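Demonstrators wanted for the Ondby teaching benches

Pendotberg, Ondby workshop. Part-time, paid, starting in October

We are looking for six patient people with steady hands to come and join us at Pendotberg, where we spend our days showing pairs of robot arms how to do the small jobs most of us do without thinking. You would sit at a bench, take hold of two hand controls, and guide the arms through a task again and again (and then, I'm afraid, again) until we have a good set of recordings to teach from. You don't need to have worked with machines before. Some of our best demonstrators came to us from sewing, from baking and from piano teaching, and we would love to hear from more people like them.

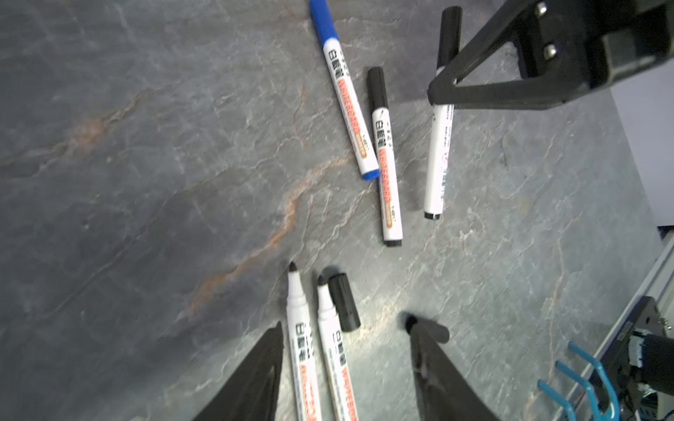
Most newcomers begin with what we call the desk tasks, and they are a lovely way in, if a little humbling at first. You will be asked to pick things up, put them down, turn them round and sort them, all through a pair of fingers that can't feel anything on your behalf. Putting the cap back on a whiteboard pen sounds like nothing at all until you are doing it at one remove, with two pens lying bare side by side and a loose cap right by the tip of one of them, and you find yourself wondering which to reach for first. Take your time over it! We would much sooner have one calm, tidy demonstration than three hurried ones, and everybody fumbles in the first week.

A full set for one task is 532 demonstrations, shared between the whole team over several weeks, so please don't picture yourself doing the lot. Each session lasts 30 minutes and is followed by a proper break, with tea.

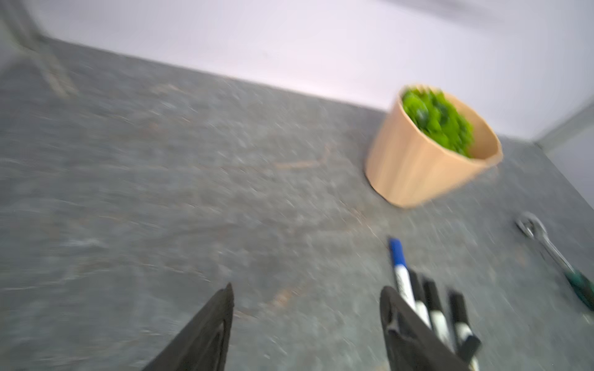 We change the layout between recordings so that the arms learn the job and not just one arrangement of it, and you will have a say in that too. If you notice that a certain angle always leads to trouble, or that your left hand does all the work, tell us. Thilini Pramanik runs the benches and keeps a notebook of exactly these remarks.

What we ask of you

Comfort with sitting and concentrating for a full session, and the use of both hands

22 hours a week, mornings or afternoons, whichever suits you

A willingness to throw away a recording that went wrong and start afresh
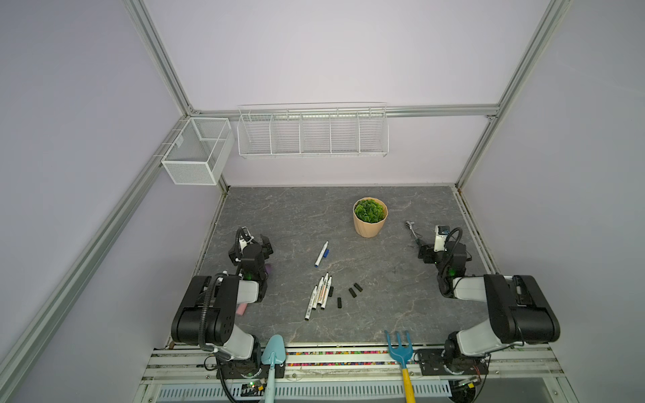
What you can expect from us

Two paid weeks of training with Paavo Salminen, who is very good company and never rushes anyone. Travel costs from Carrilho are covered, and the workshop has step-free access.

How to apply

Write us a short letter, a page at most, telling us about something fiddly you enjoy doing, and leave it at the Pendotberg front desk or send it by post to the Ondby workshop, marked for Thilini. We will invite you in for a friendly hour at the controls before either of us decides anything.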